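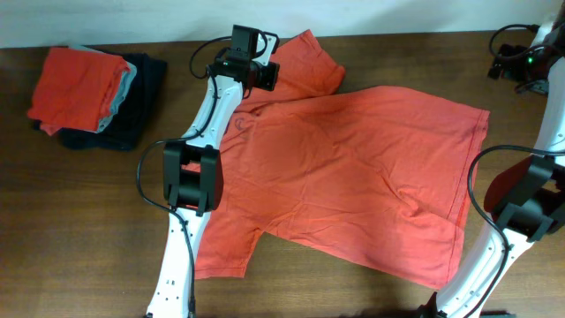

Folding T-shirts: what we did and what we'd change
Project report by Lama Twal, with Ghassan Hourani

I picked T-shirts for my project because everybody has them and everybody seems to fold them differently (my gran rolls hers, which I refuse to discuss). Ghassan joined in after the July break, and Glenys Rees, our tutor at Skiltden, let us have the long brown table by the white wall.

What we wanted to find out
Does a shirt stay tidier in a pile if you fold it in thirds, or if you just halve it and halve it again? We used ordinary cotton tees, nothing ironed, in red, grey and black mostly.

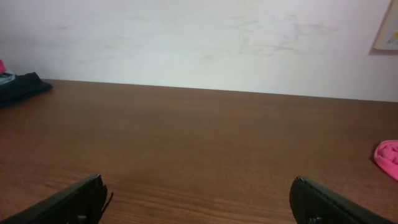

The table mattered more than I expected! It's wood with a fine grain, big enough to lay a shirt out flat with both sleeves open, and you really do need that space. On my desk at home the hem always hangs over the side and drags the whole thing crooked.

The method, more or less:

1. Lay the shirt flat and smooth it from the middle outwards.
2. Turn both sleeves in, then bring the sides over.
3. Fold up from the hem, 2 folds for the small pile and 3 for the drawer.
4. If it ends up as a red lump with BOWIE disappearing into the creases, shake it out and go back to step 1.
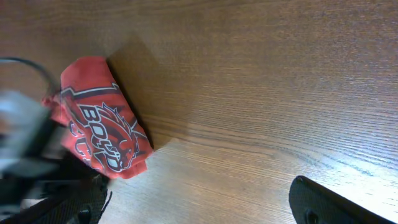

What went wrong

Mostly the smoothing. I kept pulling at one spot, and a pinch of cloth comes up as a long ridge with everything round it going ripply, so you've flattened one wrinkle and made another.
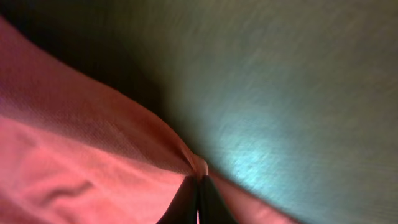 Ghassan's answer was to hold two corners and give it a gentle tug, and I have to admit his shirts came out squarer than mine. Thirds won for the drawer, by the way, but halves were quicker and the pile still looked fine to me. Glenys wants us to try long sleeves next, so Abla Zoubi is bringing in a bag of her brother's on 4th September.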